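## Guvville email ads: your questions

**What is Grellilex?**
It's the tool we use to build and send email campaigns for small online shops, and we love it! You write one message, and it fits the subject line to each group on your list.

**How big does my list need to be?**
Smaller than you'd think. Naseri started with 127 subscribers and got great replies from the first send.

**How often should I email people?**
Every 8 days is our favorite starting point. Jarnano moved to that in September and kept it (their readers write back a lot!). 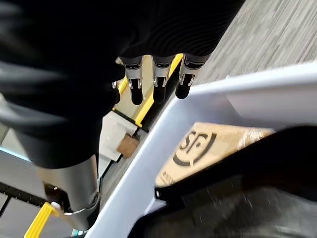
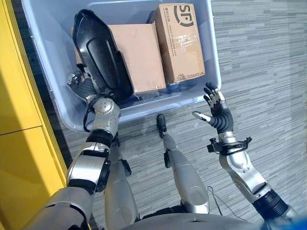 *Silver and black fingers, first picture; bin with two cardboard boxes, second.*

**Can I test two subject lines?**
Yes, please do! Pick two, wait 24 hours, and the better one goes to everyone else.

**Do you have templates?**
Plenty, 293 at the moment, and you can change the colors and fonts in any of them.

**Can I stop a campaign halfway?**
Sure. Hit Pause on the Sends page, and anything still in line stays put.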